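Section 4: Setting up your first week in the Tendel food log

Right, you've got Tendel installed and your Cilent kitchen scale charged, so let's get a first week of meals into it. I wrote this part after helping my own household through it, and we got a few things wrong that you needn't.

1. Open Settings, then Daily Targets. Mine came up as 2000 calories and I left it alone for a fortnight.

2. Pick your food list. Ledoria is the big one and has most supermarket items. Raju is smaller but much better for home cooking, dals and flatbreads especially. You can switch on both.

3. Set the scale to grams. Put your empty bowl on, press Zero, then add the food.

Note: if you forget to zero, Tendel will happily log your bowl as porridge. I once had a breakfast of 987 grams — it was mostly crockery.

4. Log drinks as well as meals. Milk in tea counts, and so does the juice you finish off for the kids. For a standard glass I enter 200 mL and move on.
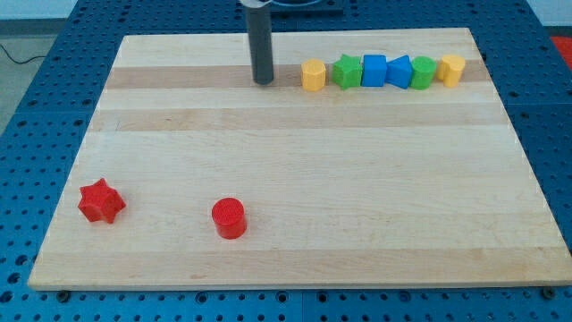 Fibre was the number that needed watching, according to Raelene, and she said she wished she'd turned it on in step 1 and left calories hidden for the first month. A fair point, and you can do it that way: go to Daily Targets, tap Fibre, then Show First. Calories keep being recorded in the background.

5. Save anything you eat often as a Favourite. The free version holds 20. Soups and stews are best saved as a whole pot, with the number of serves typed in underneath.

6. At the end of day seven, open Summary and choose Week. Look at vegetables and fibre before you look at anything else.

Caution: the app isn't built for anyone under 13, and it can't tell you what's safe with your medicines. If you have diabetes or kidney trouble, see your doctor or dietitian before you change any targets.

Caution: don't put the scale in the sink. Wipe it with a damp cloth and let it dry with the battery cover off.

If your totals vanish after an update, go to Section 7, Restoring a Backup.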